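La table de Lillura

Quand Vilém Skála avait loué la maison de Lillura, l'agence lui avait remis trois clés, un mode d'emploi pour la chaudière et, pliée en quatre dans le tiroir du buffet, une nappe d'un bleu-vert très pâle, quadrillée de blanc, que la propriétaire priait de ne pas laver à plus de 60 degrés. Il l'avait étalée le premier soir et ne l'avait plus jamais ôtée, sinon pour la secouer à la fenêtre, au grand bonheur des moineaux.

C'était un homme qui parlait volontiers, et qui parlait surtout aux choses quand les gens manquaient. Il disait bonjour au poêle, il demandait pardon aux portes. Mais ce matin de mai, les gens ne manqueraient pas, puisque Wahyudi Kusuma avait promis de monter déjeuner avec son beau-frère Wilfredo, et que Wahyudi, de toute sa vie, n'était jamais arrivé quelque part les mains vides. Il tenait à la sortie du bourg une petite épicerie, Jadari, dont la moitié des étagères étaient vouées à des fruits que les gens de Lillura regardaient longtemps avant d'oser les acheter.

Ils arrivèrent en avance, bien entendu, et Vilém avait encore du savon sur une joue.

– Ne te presse pas, cria Wahyudi depuis la cuisine, on s'installe !

S'installer, pour lui, voulait dire vider son cabas au beau milieu de la table, sans ordre aucun, et discuter ensuite de ce qu'on allait en faire. Le soleil entrait par la fenêtre du jardin et se posait où il voulait. Wilfredo, qui aimait les choses rangées, avança la main pour aligner les concombres, puis y renonça, parce que son beau-frère racontait déjà le marché, le prix des longanes, la dame qui les avait pris pour de petites pommes de terre et qui voulait savoir combien de temps il fallait les faire bouillir.
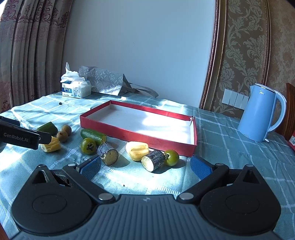 Vilém revint, la joue propre, et s'assit devant tout cela comme on s'assoit devant une lettre. Il prit un longane entre deux doigts, sentit sous son pouce la peau un peu rêche, et ne dit rien pendant un moment, ce qui inquiéta ses invités.

– Ma sœur en avait rapporté un sachet, dit-il enfin. De Gimia, je crois, ou d'encore plus loin. J'avais sept ans. Elle m'avait dit qu'il y avait un œil de dragon à l'intérieur, et j'ai dormi trois nuits avec le mien sous l'oreiller sans oser l'ouvrir.

– Et après ?

– Après, mon père s'est couché dessus en me lisant une histoire.

Wilfredo rit si fort qu'il dut s'essuyer les yeux avec le coin de la nappe – il s'en excusa aussitôt, et lissa le tissu du plat de la main. Wahyudi, lui, ne riait pas. Il avait trouvé un couteau et le tendait à Vilém, le manche en avant, avec le sérieux qu'il mettait à rendre la monnaie.

– Ouvre-le, celui-là. Tu as assez attendu.

La peau céda sous la pointe. Le fruit était clair, presque transparent, avec son noyau sombre au fond, et Vilém le regarda à la lumière de la fenêtre, d'un côté, puis de l'autre. Il pensa à sa sœur, à qui il devait une réponse depuis l'hiver. Puis il le mangea, les yeux fermés, tandis que Wilfredo, profitant de ce que personne ne le surveillait, poussait tout doucement la petite tomate verte vers le bord de la table, là où elle lui semblait mieux à sa place.

– Alors ? demanda Wahyudi.

– C'est sucré, dit Vilém. Passe-moi l'autre.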